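### 4.2 Splitting the insertion into "line up" and "push"

We now come to the part of the Clivus stack that took us the longest to get right, and that we suspect other groups will want to read first. Plugging a network cable into a small device looks like a single motion when a person does it, and our early controller treated it as one. In the version we report on, the planner hands over two separate goals: first bring plug and port onto a common line with a gap left between them, and only then close the gap under force control. Figure 3 shows the two-arm cell at Testlow, where all the runs in this section were made.
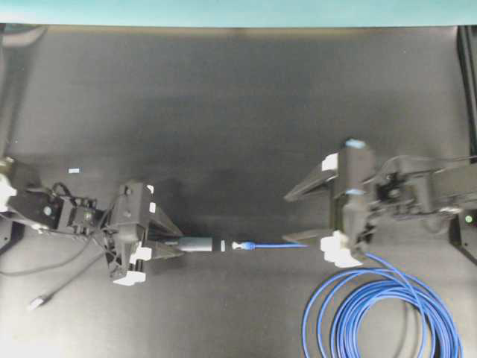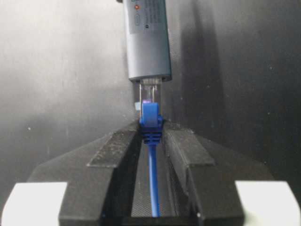
**Figure 3.** Network plug and gray device in the two-arm cell. First picture: head view, plug and housing on one line with a small gap. Second picture: wrist view, clear plug partly inserted in the port.

The line-up goal is written in the coordinates of the port, with the left arm treated as the holder and the right arm as the mover. We did try letting both arms move at once, and it does save a little time, but the two sets of small corrections tended to chase each other and we gave it up without much regret. With the holder still, the planner has only one pose to worry about - that of the plug - and the code that checks it fits on a single page.

Where that pose comes from depends on the stage. During line-up we rely on the head view, which takes in both grippers and the slack of the cable as well. The slack matters more than we first thought. A coil resting on the table pulls on the cable behind the fingers, and the pull changes as the arm moves, so the planner prefers paths that keep the mover low and close to the coil. Once the gap is small, the tracker (we call it Mabula) switches to the wrist view. It fits a line to the blue cable and boot, a second line to the sides of the housing, and reports the angle between the two along with the sideways offset at the rim of the port.

The clear plug gave us plenty of trouble here. Its edges come and go with the light, and the gray background shows faintly through the plastic. In the end we stopped asking the tracker to find the plug at all. The boot is a strong, even blue and easy to pick out, and the position of the plug follows from it through a fixed offset measured once for each type of cable. We trained the boot detector on 3,000 labeled wrist views and kept 900 more aside for testing.

The push itself is a plain admittance controller with a slow forward speed and soft sideways stiffness. If the force rises before the expected depth is reached, the mover backs off, the tracker is asked for a fresh estimate, and the push starts again. We allow 14 such retries before the run is marked as failed and the planner returns to line-up. Out of 92 runs with the full stack, most of the failures we looked into began with a poor boot fit, and only a few with the force limits. The limits themselves were carried over from the Grivirthorpe cell and adjusted by hand, a step we would very much like to replace with something more careful.

One last note on timing. The switch between views costs a short pause, as the force reading has to settle before it is set to zero. We left the pause in for every run reported in Section 5, including those where the tracker was already confident.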